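The Padberg Hall Kit from Durkeck Community Supply

Everything a group needs to open the doors of a community building, in one delivery

If your group has just been handed the keys to an old school, a closed library, or a church hall that hasn't heard a kettle boil in years, first of all, congratulations! We know how much work went into getting those keys. We also know the feeling that comes the morning after, when you stand in a big echoing room and realize you don't own a single chair.

The Padberg Hall Kit was put together for that morning. It's the furniture and basic equipment for one main hall and one small kitchen, chosen to survive toddlers, tea dances, band practice and the odd heated public meeting, and it arrives on one truck so you aren't chasing six different suppliers while you're also trying to work out the alarm.

What comes in the kit

Stacking chairs, 118 of them, in charcoal or moss green. Steel legs, molded seats, and a little handle cut into the back so that people can carry one in each hand. We get asked why it's such an odd number. That's how many fit on the dollies with the delivery ramp strapped in beside them, and we decided we'd sooner give you the extra few than round down to something tidy.

Folding tables, 15, each six feet long and light enough for one grown person to put up alone. The legs lock with a click you can hear across the room. The tops wipe clean, and yes, that includes poster paint if you get to it the same day.

Rolling dollies for all of the above. Please don't leave these off your order to save money. We've had groups try, and they call us back within a month, usually after somebody's back has gone.

A portable sound system with 2 wireless microphones, one handheld and one that clips to a collar. It has a single volume knob on the front and everything else is behind a little door, so the yoga teacher and the quiz host can both use it without leaving it set up strangely for each other.

The Grukberg notice board, which is lockable, weatherproof and big enough for a full month of posters. It hangs by your front door and in our experience does more to bring people in than any website. Fixings for brick are included. Fixings for wood siding are free, just tell us when you order.

A kitchen starter set of mugs, plates, serving trays, a large urn, dish racks and a first-aid cabinet. The full list is on the packing sheet, and you can swap items up to the day we load the truck. Groups who already have plenty of donated mugs (and goodness, people do love to donate mugs) often trade them for more trays.

A word about the kitchen

We talk to a lot of groups, and the kitchen is where the conversation always ends up. It's the room that earns its keep fastest. A hall with a working kitchen can take birthday parties, lunch clubs, funeral teas and cooking classes, and a hall without one mostly can't. So if your money is tight, and it nearly always is, we'd gently suggest putting it there first and living with borrowed chairs through the winter.
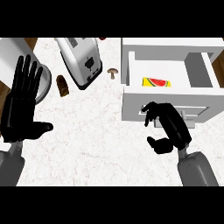
The same goes for storage. Every group that uses your building will want to leave something behind, and if you don't give them each a labeled shelf or a locker before they move in, you'll be finding tambourines in the oven. Our Karunaratne lockers are sold separately and bolt together in rows. They have a slot for a name card on every door, and the doors are vented, which you'll be grateful for if you host a soccer team.

How it has worked for other groups

Moushumi Matubbar ordered the kit for a former bus drivers' social club that her neighborhood association had taken over on a long lease. She wrote to us after the first season, and she kindly said we could share some of it:

"We had our opening on a Sunday and I was still cutting the plastic off the chairs when people started coming up the steps. I'd been worried the hall would look like a waiting room. It looked like ours. The green was the right choice. My one complaint is that the trays are too nice and I keep having to ask for them back."

We've since added a sticker sheet to the kitchen set so you can put your building's name on the underside of things. Thank you, Moushumi – we should have thought of that ourselves.

Delivery and setup

We deliver with a crew of 2, and they'll bring everything inside to the room you choose, as long as it's on the ground floor or there's an elevator big enough for a loaded dolly. Stairs are fine too, but let us know beforehand so we can send extra hands. Somebody from your group needs to be there to sign, and it helps a great deal if that person knows where the light switches are.

The crew will put up the notice board if you've marked the spot. They'll also plug in the sound system and test it with you. They can't connect the urn to a water line, so if you want it plumbed in, please book your own plumber.

Packaging goes back on the truck unless you'd like to keep it. Preschool groups nearly always want the big boxes.

Paying for it

We know how grant money moves, which is slowly and then all at once. You can reserve a kit with a small deposit and hold it while your funding comes through, and we won't pester you. If your funder needs a written quote with every item priced on its own line, ask for the long quote. If they need the invoice split between equipment and furniture, we can do that as well, and it doesn't cost extra.

You may also take the kit in two parts. Most people who do this start with the kitchen set and tables, then add the chairs and sound system later on. The price stays the same as long as both parts are ordered together.

Looking after it

Chair feet wear out before anything else does, so a bag of spares is tucked into the first-aid cabinet box. Wipe the tables with warm water and dish soap. Keep the microphones' charger somewhere it won't be borrowed for a phone. If a table leg stops clicking, stop using that table and call us. It's almost always a spring, and we'll mail you a new one.

Questions before you order

Thilini Ranasinghe looks after community orders here and is very happy to talk through a floor plan, even a rough one drawn on the back of a flyer. Send her the length and width of your hall and the width of your narrowest door (please do measure the door), and she'll tell you what will fit and what you can leave out. She's at her desk until 4 p.m. most days, and she does call people back.

Also in this range: Karunaratne lockers, Grukberg notice board (sold singly), spare dollies, replacement chair feet, coat rails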